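Progress Report to the Hakine Fund
Soston Adult Learning Program, Second Reporting Period
Submitted March 30, 2023

Prepared by: Pendo Athumani, Program Manager
Submitted to: Reinhold Görtz, Grants Officer

Purpose of this report

This report covers the second period of the grant awarded to the Soston Adult Learning Program for evening classes in reading, writing and basic math. It follows the outline agreed with the Fund at the start of the grant and should be read together with the financial statement sent under separate cover. Matters raised by the Fund in its response to our first report are addressed under the headings to which they belong.

Enrollment and attendance

A total of 520 adults enrolled during the period, across the main site in Soston and the branch site in Drurkora. Enrollment in Drurkora was slower than planned in the opening weeks. The local bus company changed its evening timetable in November, and the last bus left before the second class hour had ended. Classes at that site now start half an hour earlier, and attendance has recovered to the level seen in the first period.

Attendance overall stood at 70 percent of scheduled class hours. The target in the grant agreement is higher, and the Program does not regard the present figure as satisfactory. Most missed hours fall among learners on rotating shifts, who can attend one week and not the next. From the coming period, each reading class will be offered twice in the same week, once in the late afternoon and once in the evening, and learners may attend either.

Teaching and course content

The reading course was delivered in full at both sites. The writing course was shortened by two units in Drurkora after the resignation of one instructor. A replacement has been appointed, and the missing units will be taught at the start of the next period to the same group of learners, at no added cost to the grant.

The math course has been rewritten. Instructors reported that learners were comfortable with whole numbers but lost confidence once percentages were introduced. The new version brings in percentages through pay slips, rent notices and store discounts, and leaves fractions until later. Early results are encouraging – more learners are completing the final unit – but the course has run only once in its new form and the Program would prefer to wait before drawing firm conclusions.

Staff training

All 14 instructors completed the training required under the grant. The sessions dealt with placement interviews, giving feedback on written work, and teaching mixed-level groups. Instructors rated the session on placement interviews as the most useful. Several asked for more practice with learners who read well in another language but are new to reading in English, and a further session on this subject has been scheduled.

Library and learning materials

The lending shelf at the main site was expanded with easy-reading titles, and learners borrowed 1,381 items during the period. Short novels and health guides were the most requested. Workbooks from the Kaijage series were supplied to every learner in the reading course. Delivery of the second volume was late, and instructors used copied exercises for three weeks with the written consent of the publisher.

Losses from the lending shelf were low. The Program has decided against charging for lost items, as the likely effect would be to discourage borrowing among the learners the shelf is meant to serve.

Budget

Spending is in line with the approved budget, with two exceptions. Travel costs were below plan because two training days were held at the main site. Printing costs were above plan on account of the delay described in the previous section. The Program requests approval to move the unspent travel amount to printing. No other changes to the budget are requested.
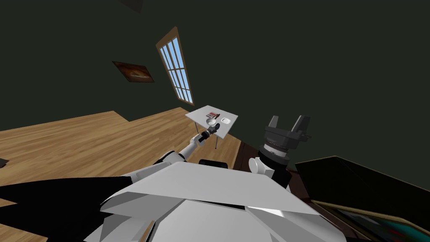

Risks and open matters

The lease on the Drurkora rooms ends during the next period. The landlord has indicated a willingness to renew but has not yet offered terms. The Program has visited one other building in the town and will inform the Fund in writing if a move becomes necessary.

Childcare remains the reason most often given by learners who leave a course early. The grant does not cover childcare, and the Program is in contact with the town office on possible shared use of its after-school service – no agreement has been reached. Up to 14 places have been discussed.

Work planned for the next period

Offer each reading class twice weekly at both sites.
Teach the two outstanding writing units in Drurkora.
Run the revised math course a second time and compare completion.
Settle the Drurkora lease.
Hold the further training session for instructors.

Questions on this report may be directed to Pendo Athumani at the Program office in Soston. The next report will follow the same outline and will include the learner survey requested by the Fund.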